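Subject: Re: [mobile-manip] Draft practice notes, section 4: moving furniture on casters
Date: Sunday, April 11, 2021

Hello everyone, and thank you for the patience while I worked my way back to this thread. I had meant to answer before the weekend and then the Mendville site needed its floor plan redone, and you know how that goes. I'm copying in the earlier message so the people who joined the list this month can follow along.

> Hi all,
>
> I've read the draft of section 4 twice and I have three complaints, all
> meant kindly.
>
> First, 4.2 says a two-handed grasp is "preferred" for any chair, cart or
> stool on casters. Preferred by whom? If it's a rule, say shall. If it's
> advice, move it to the annex with the rest of the advice. We write our
> operator sheets at Plosport straight from your text, and every "preferred"
> costs us a meeting.
>
> Second, the force limit. You give one number, 30 newtons per hand, for
> pushing. Is that measured at the wrist, or is it what the chair feels?
> And does it apply while the fingers are closing, or only after?
>
> Third, I can't find anything on cables. I think that's a hole. A caster
> will happily climb onto a cable and stop there, and then the arms keep
> pushing.
>
> Otherwise I like it very much and would be glad to see it go out before
> we start the next round of home tasks.

All three are fair, and I'm going to take them in order, though I'll wander a bit on the second one.

On "preferred." You're right and I'm a little embarrassed, because I'm the person who complained about the same word in section 2 last December. The reason it slipped in is that we had two groups writing. The Lumanlan people do a lot of one-handed work with light stools and didn't want to be told they were out of line, and the rest of us had all had a chair swing around on us at one time or another. So we reached for a soft word and went to lunch. What I'd like to propose is this wording:

4.2 An object on swivel casters that has two armrests, or two handles on opposite sides, shall be moved with both hands in contact. An object with no such pair may be moved with one hand, provided the operator has recorded how rotation will be stopped.

That last bit, "recorded how rotation will be stopped," can be one line in the task sheet. I don't want an essay out of anybody. "Hand flat on far side of seat" is plenty. If it takes you more than a line, I'd gently suggest the object belongs in the first group.

I'd also like to add a 4.2.1 about where the hands go. The draft only says "on the armrests," and when I sat down with one of our newer operators she asked me, very sensibly, whether that meant on top, around the front, or on the side, and whether both hands had to be doing the same thing. I didn't have an answer ready. Plenty of chairs have armrests that end up at different heights, or that have been knocked a little out of true, and if you insist on a matched grasp you'll spend half the session adjusting the chair to suit the rule. My suggestion:

4.2.1 The two hands need not use the same grasp. Each hand shall be checked for contact on its own before the first push, and neither hand shall be counted on to hold the object's weight.

We use the same idea for carts already (see 3.6) so it isn't much of a novelty. Please do shout if your gripper makes "checked on its own" hard to do. I know some of the older controllers only report contact for the pair, and I'd be sorry to write a clause that shuts those groups out over a software matter.

Now the force limit, where I have more to say than you probably wanted. The 30 newtons is measured at the wrist, per arm, and it was always meant that way. We left it out of the text because everyone in the room knew it, and of course that's the worst possible reason to leave something out. I've put it in. As for when it applies, the intention was from first contact until the hands are open again and clear, so closing the fingers is included. I can see an argument for a separate number for the closing part, and if somebody on the list has good measurements I would love to look at them. Ours aren't good enough. We went back through 960 chair moves logged with the Grernilent setup and the closing forces were recorded at a different rate from the pushing forces, so I can't lay one next to the other and trust what I see. That's our own fault and we've fixed the logging going forward.

What the log is good for is direction. Nearly all of our stops came on pushes that weren't lined up with the casters at the start. Anyone who has shoved an office chair across a room knows the little hitch when the wheels flip around to trail properly – the arms feel that hitch as a spike, and if the limit is set tight the controller stops right there with the chair half turned. Operators then do what operators do, and raise the limit. I would much prefer that we write the hitch into the procedure, so nobody feels they have to go digging in the settings:

4.4 The first movement shall be short and slow, and shall be made in the direction of the intended travel. The operator shall wait for the casters to align before continuing at normal speed. The force limit shall not be raised to get past a stop. If the limit is reached, both hands shall be opened, the arms withdrawn, and the floor inspected.

"Short" is deliberately not a number. I had 100 millimeters in there for a while and took it out again, and I may put it back if enough of you write to say you want it. My worry is that it depends on the size of the caster and how far it sits off its pivot, and the people with little casters would be made to creep along for no benefit. If you have a strong feeling about it one way or the other, tell me, and please mention what you're pushing.
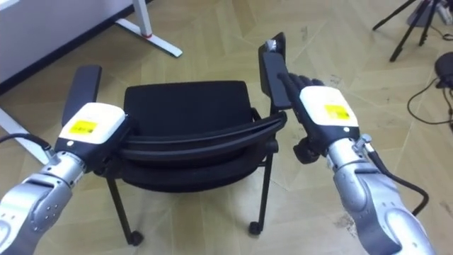

And so to cables, where I agree with every word. There are two separate things to look after. One is whatever is lying on the floor: power leads, network cable, anything trailing from equipment that's parked nearby, and the legs of tripods and desks while we're at it, which are just as good at catching a wheel. The other is the cabling on the arms themselves. A cable that loops along the outside of a forearm is fine while the arm is up and in the open, and then the operator reaches low and forward for an armrest and the slack ends up somewhere new. I've drafted two clauses and I'm not in love with either of them:

4.5 Before the hands make contact, the operator shall look over the floor along the whole path of travel, plus the width of the object on either side. Loose cables in that area shall be moved or covered. A path shall not be planned over a covered cable if another path is available.

4.6 Arm cables shall be checked at full reach, in the lowest posture the task calls for, at the start of each session. A cable that can touch the object or the floor in that posture shall be secured before work begins.

The "width of the object on either side" in 4.5 may be too generous for those of you in small rooms. In Mendville we could never have met it in the old space, with desks on one side and the stands on the other. I'd be willing to go down to half the width if the speed is kept low, and I'd welcome a sentence from someone who works in tight quarters, because I'm spoiled now and have forgotten what it's like.

One more small item while I have you. Somebody asked off list whether section 4 should say anything about floors. I had a paragraph on carpet and cut it, mostly because we haven't tested on carpet enough to have an opinion worth printing. For hard floors I think a single line is enough, asking people to write down the floor type in the task sheet and to note any raised edge, grate or threshold along the path. Scuff marks came up too. I'm inclined to leave those to each site and its landlord.

A word about process, for the new folks. These are practice notes. They have no force beyond what your own group gives them, and you're free to be stricter at home. But several groups do copy them word for word into their operator sheets, so I'd ask that comments be about wording as much as about ideas. "I don't like 4.4" is hard for me to use. "In 4.4, change 'withdrawn' to 'moved clear of the object'" is lovely, and I'll probably just do it.

The full draft now stands at 1,719 words for section 4 with the new clauses in, longer than I'd promised, and I'd be grateful for anything you can find to cut. The definitions at the front look like a good place to begin. We define "caster" twice.

I'll leave this open for two weeks and then send around a clean copy with the changes marked. If you run the home tasks before then, please go ahead and use the wording above as it is, and let me know where your operators stumble on it. Their comments have been the most useful ones so far by a long way, and it would be nice to hear from more of them directly – they're all welcome to join the list, and no one needs to be an expert on anything to post here.

Warm regards to all of you, and thanks again to our friend at Plosport for reading the thing twice,

Section 4 editor, mobile-manip practice notes
Mendville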